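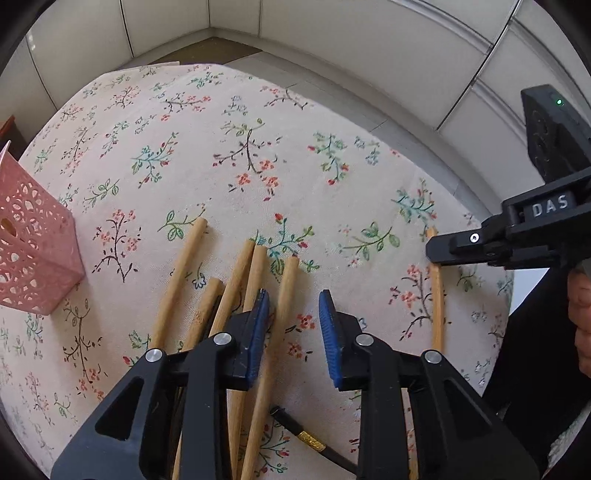 Unathi Adams asked at the February review whether thin sticks are a fair test of a grasp policy when most published sets use blocks and cups. The gallery is a partial answer. It belongs to the Tastadwood set, 3,148 demonstrations of sorting and collecting sticks with hand-held grippers, used to train the Ruditis policy.

Posted in February by the Gitby manipulation group

Opening view: two-jaw gripper with ribbed blue pads, jaws open over a patterned cloth. Five tan sticks lie roughly parallel on the left, the leftmost set apart from the others, and a black stick with a gold band lies in the gap. A second gripper is at the right.

Notes on the method. Each demonstration is cut at jaw closure, and the policy predicts the next 50 gripper poses from the wrist view alone. There is no overhead camera and no depth input. We held out 777 demonstrations for testing, all on table coverings absent from training.

Result. On the held-out coverings, nearly all remaining errors were double grasps, where the policy closed on two neighboring sticks. Plain cloth and printed cloth gave similar error rates – the print mattered less than stick spacing. Adding a short lateral approach before closure reduced double grasps, at the cost of 3 seconds per pick.

Comments

Bañez: Is the lateral approach learned or scripted?

Gitby group: Scripted in this release. The learned version is still being tuned.

r_k: Please post the split files with the next update.

Contact the group | Copyright Gitby | Back to top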